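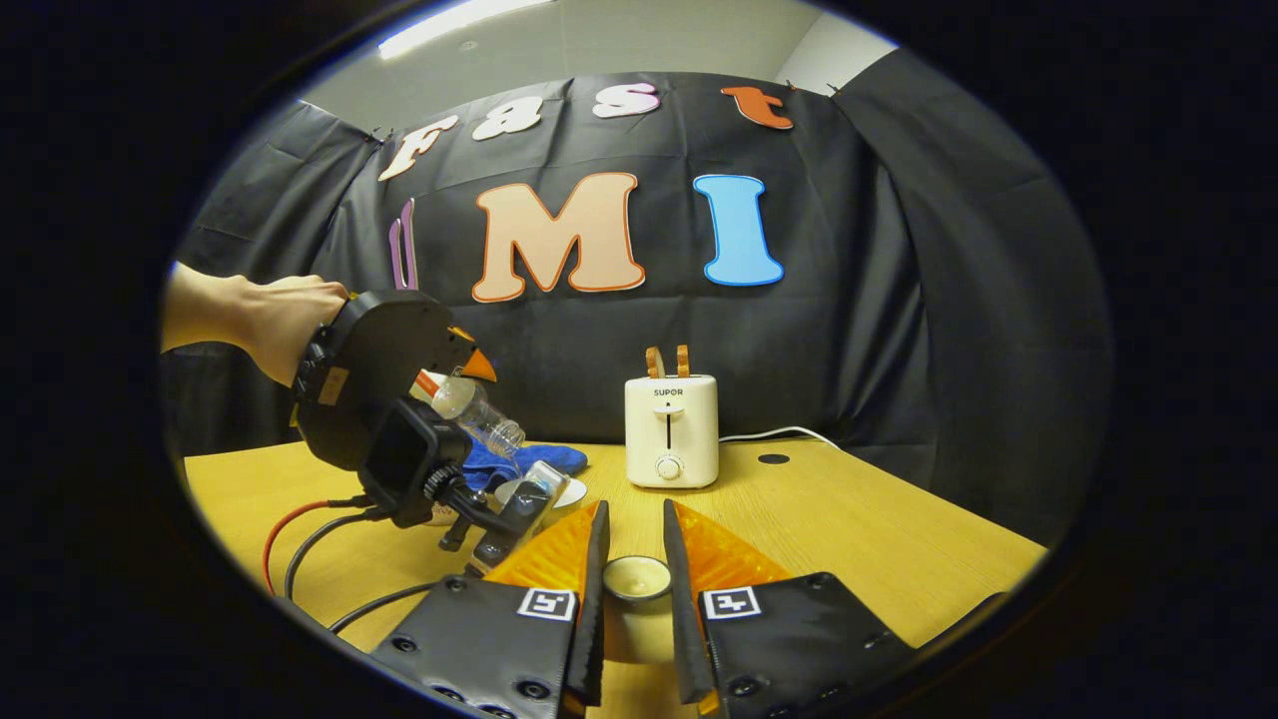
Kitchen Tips: Gripper Safety Around a Toaster

The Stillby test kitchen has revised its advice on hand-held grippers following a fault at the Kernavbridge site in December. A gripper failed to release a bottle held over a breakfast table, and water reached the toaster cord. No injury occurred. Households and workshops are asked to observe the following.

- Unplug the toaster before any gripper is used near it. Switching off at the dial is not sufficient.
- Keep bottles capped while they are being lifted or tilted.
- Move cloths well away from the toaster. A soft fingertip can catch a fold and drag it.
- Route cables along one side of the table — never across the path of the hand.
- Inspect soft finger pads for splits after every 200 grips and replace worn pairs together.
- If a gripper jams, set the load down first, then cut the power. Do not pull the fingers apart by hand.

Faults may be reported to the safety desk at extension 315.

This site uses cookies. By continuing, you accept our cookie notice.

Comments (3)

Tijani: Ours jammed the same way on a full bottle. Half full is fine.

trunach17: Does the 200 apply to silicone pads too?

Tijani: We change ours sooner than that, they go tacky.

© Stillby Test Kitchen | Contact | Back to top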